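Automatic Firmware Updates Should Be Off by Default in Small Offices

Router vendors have spent several years moving their small-office products to automatic firmware updates. The setting is on when the unit leaves the factory. In some product lines it can't be turned off without a support ticket. The argument for this is well known: most owners never log in to the admin page after the first day, and an unpatched router facing the public internet is a risk to its owner and to other people. I accept that argument for homes. I don't accept it for offices that have a person responsible for the network, even if that person does the job two hours a week.

My position is narrow. A device that routes traffic for a business should download new firmware by itself, verify it, tell someone it is ready, and then wait. Installation should happen when a named person approves it. The default can change after a long delay, and I will get to the length of that delay further down.

What an update changes

A firmware image is treated in marketing copy as one thing with one purpose. In practice it is a bundle. A typical image for a mid-range dual-band unit contains a kernel, a wireless driver supplied by the chip maker, a DNS forwarder, a DHCP server, a web interface, and a set of default values for all of these. The security fix that justifies the update may touch one file. The rest of the bundle comes along with it.

The case I know best involves a Jiritz unit at a site I look after. The release notes listed one corrected flaw in the web interface. The image also carried a new wireless driver that changed how the radio picked its channel width. After the install, the older handheld scanners in the stockroom connected, held the link for a minute or two, and dropped. Newer laptops were fine. The install ran at 3 a.m. because that was the maintenance window the vendor had chosen, and the first report came in at opening time from Leanne Staniforth, who runs the stockroom and had no reason to suspect the router.

It took most of the morning to find. The scanners had been blamed first, then the access point near the loading door, then the cabling. Nothing on the status page said that the firmware had changed overnight. The version string was different, but you would need to have written down the old one to notice.
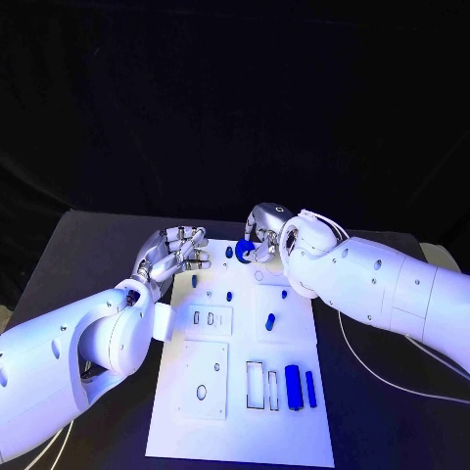

The fix was to force the 2.4 GHz radio back to a fixed 20 MHz width. That is one drop-down menu. The cost of the incident was in the search, and the search was long for a single reason: a change had been made to the network and the person in charge of the network had not been told.

Any competent change procedure starts with a record of what was changed and when. Automatic installation, as most vendors ship it, removes that record or buries it in a log that is cleared by the reboot that completes the install. I have checked this on units from three makers. Two of them wipe the local log on restart unless a remote syslog server is set up, and small offices rarely have one.

The rollback problem

Supporters of automatic installation say that a bad image can be rolled back. On paper, this is true of any router with dual flash partitions. The old image sits in the second partition and the boot loader can be told to use it.

Two things get in the way. The first is configuration. Many vendors convert the settings file to a new format during the first boot after an update. The old firmware can't read the new format, so going back means a factory reset and a restore from backup, assuming there is a backup made before the conversion. If the update was scheduled by a person, that person had an opportunity to make one. If the update was silent, the most recent backup may be from the day of installation.

The second is anti-rollback protection. Some images raise a minimum version counter, after which the boot loader refuses anything older. There are good reasons for this counter, and I would not ask a vendor to drop it. I would ask for it to be stated plainly before the install. On the Busham boxes the notice appears in the release notes, which are published on a support page that the router's own update screen does not link to.

Léonie Brunet, who handles networks for a group of dental offices, keeps a text file for each site with the running version, the previous version, the date of the last configuration export, and whether the step between the two versions can be reversed. It is a dull document. She updates it by hand before every approval. I have copied her layout for my own sites and recommend it to anyone with more than one router to maintain. The columns are:

Site and unit serial number
Version in use
Version held in the second partition
Last configuration export, and where it is stored
Reversible or not
Name of the person who approved the change
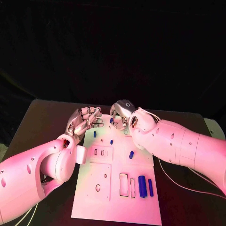 What staged rollouts do and do not solve

Vendors answer that they no longer push an image to every unit at once. They release to a small share of devices, watch for trouble, and widen the group. This is sound practice and it has prevented some very bad outcomes. A release that stops units from booting will be caught in the first group.

The trouble is with faults that telemetry can't see. A vendor can tell that a router came back online. It can tell that the unit's uptime is climbing and that its memory use is normal. It has no way to know that a site-to-site tunnel now renegotiates every 80 minutes and drops a backup job each time, or that a label printer with a static address has lost its reservation because the DHCP server was replaced. From the vendor's side these units are healthy. The staged rollout goes on widening.

Ashley Bainbridge made the opposing case to me at some length, and it deserves a fair statement. Her view is that the population of small offices with a responsible person is much smaller than people like me believe, and that a setting designed for them will be left in the waiting state by everybody else. She works in incident response and sees the routers that were never patched. She would rather clean up after 54 dropped scanners than one compromised gateway. I don't have a strong reply to that comparison. A compromised gateway is worse.

But her argument supports automatic installation for unattended devices. It doesn't support it for devices where an approval has been given recently. The router has the information needed to tell these two groups apart. If an administrator has approved or deferred an update within the last two releases, someone is there. If notices have gone unanswered through two releases, the unit should be treated as unattended and patched on the vendor's schedule.

A workable default

The scheme I would like to see has few parts. New firmware is fetched and checked as soon as it is published. A notice goes out by email and appears on the admin page. The notice says which components changed, whether the settings file will be converted, and whether the step can be reversed. The administrator may approve, set a time, or defer. A routine release waits 30 days. A release that fixes a flaw already being exploited waits 72 hours. After that it installs, and the fact is written to storage that survives a reboot.

Filevum comes close to this in its current management software. It has the delay and the email. It lacks the component list, and the email goes only to the address used at registration, which in many offices belongs to a contractor who left years ago. Rampersad has the component list but no delay. Neither gap looks expensive to close.

The component list matters more than it may seem. With it, an administrator can read one line, see that the wireless driver has changed, and know to test the oldest client in the building before opening. Tassanee Chaimongkol, who taught me most of what I know about wireless, used to keep a drawer of obsolete client cards for this purpose. She would install a new image on a spare unit, run each card against it for an hour, and only then touch the live equipment. A small office can do a reduced version of this with one spare router and one old laptop.

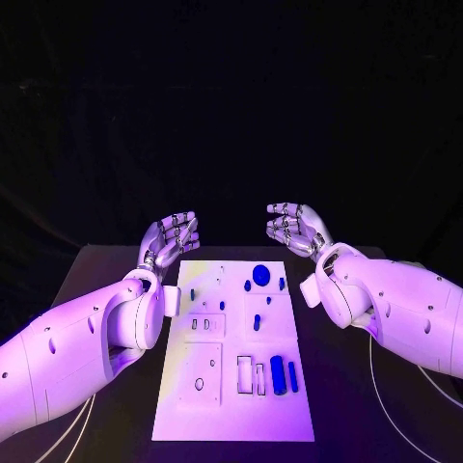

Should a small office without any technical staff turn automatic installation off?

Leave it on. The case in this essay depends on somebody reading the notices and acting on them within a few days. Where there is no such person, the risk of running old firmware is greater than the risk of a bad update, and the vendor's schedule is the better choice. What such an office can usefully do is export the configuration after every change to its settings and write the firmware version on the same sheet as the admin password.

One further point concerns support contracts. Several vendors now state that faults on a unit with deferred updates will not be investigated until the unit is brought to the current version. For a deferral of a year this is reasonable. For a deferral of nine days, during which the administrator was testing the very image in question, it is not. Lacey Rowbotham ran into this with a failed power supply, a part that has no firmware at all, and was still asked to update before the replacement could be shipped. The terms should name a grace period, and the grace period should be at least as long as the delay the product itself offers.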